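Gripper Night

Two grippers left on the list. The Fuvine and the Gusten, and Hanna had to pick by morning.

She'd skipped dinner. Coffee, then more coffee. Dariusz was on the phone from Dovham, wanting a number.

"Which one?"

"Don't know yet."

"Hanna. The order closes at six."

"Then stop calling me."

She hung up. Wrote 348 at the top of the page, next trial, and underlined it too hard. Tore teh paper. Fine. The silver cabinet next, and whatever the right arm made of it.
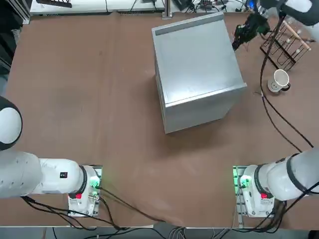

The Handle

Genowefa came in with her coat still on. Read the log over Hanna's shoulder, lips moving.

"You've got 60 for both."

"I know."

"So it's a tie."

"It's not a tie. The Gusten feels wrong."

"Feels. Put that in the report, see how Dariusz likes it."

Hanna pulled up the wrist view. White lever, bent down at the end. Black fingers nearly shut, pointing up at it. She'd been looking at that lever so long she saw it when she blinked.
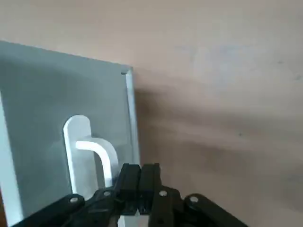
"Go on then," Genowefa said. Quieter now. She'd taken a stool.

Hanna's thumb on the key. She thought of the old Wilczyńska place, her first job, a door there that stuck every December. You learned to lean on it. You didnt think about it, your hand just knew.

The phone again. Dariusz.

She let it ring and pressed the key.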